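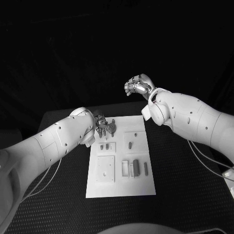 Figure 1. Deux bras blancs au-dessus d'une table sombre, vue en niveaux de gris.

Corpus Dilcombe : notices de catalogues de vente horticole
Fiche descriptive du jeu de données

Présentation

Le corpus Dilcombe réunit 3 953 notices transcrites à partir de catalogues de pépiniéristes imprimés en langue française. Chaque notice correspond à une variété fruitière mise en vente : pommiers, poiriers, pruniers et cerisiers. Le corpus est destiné aux travaux d'histoire de l'horticulture, de lexicographie et d'étude des noms de variétés. La présente fiche a été mise à jour le 16/5/21.

Contenu de la distribution

notices.csv : une ligne par notice, encodage UTF-8, séparateur point-virgule.
catalogues.csv : références bibliographiques des catalogues dépouillés.
synonymes.csv : table de correspondance entre les noms imprimés et la forme retenue.
LISEZMOI.txt : le présent document.

Champs principaux de notices.csv

id_notice : identifiant stable, jamais réattribué.
nom_imprime : nom de la variété tel qu'il figure au catalogue, fautes comprises.
nom_retenu : forme normalisée selon la table des synonymes.
espece : nom français de l'espèce.
maturite : époque de maturité, en toutes lettres.
prix : prix imprimé, sans conversion.
remarque : observation du transcripteur, facultative.

Mode de constitution
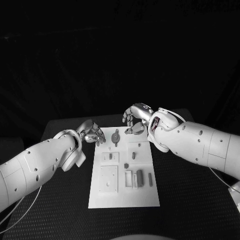 Les catalogues ont été numérisés à 600 points par pouce, puis transcrits manuellement par Siebe Goossens et Lamduan Saithong. Un échantillon de 500 notices a fait l'objet d'une double transcription indépendante. Les divergences ont été arbitrées par Gerrit Mertens, et la décision est consignée dans le champ remarque. Les abréviations de prix et de porte-greffe sont conservées telles quelles. Les accents manquants ne sont rétablis que dans nom_retenu.

Limites connues

Le fonds Boersma, qui fournit la majeure partie des catalogues, est lacunaire pour les cerisiers. Les époques de maturité reprennent les indications des vendeurs et n'ont pas été vérifiées. Plusieurs noms de poires renvoient à des variétés distinctes selon les maisons ; la version 2 signale ces cas par un astérisque dans synonymes.csv. Les notices du fonds Bernow, reçues en novembre, ne sont pas encore intégrées.

Conditions d'utilisation

Le corpus est diffusé sous licence Creative Commons Attribution 4.0. Toute publication qui en fait usage est priée de mentionner la référence suivante :
Mertens, G., Goossens, S. et Saithong, L., Corpus Dilcombe, version 2.

Les corrections sont à adresser à Lieven Willems, responsable de la maintenance, avec l'identifiant de la notice et la page du catalogue concerné.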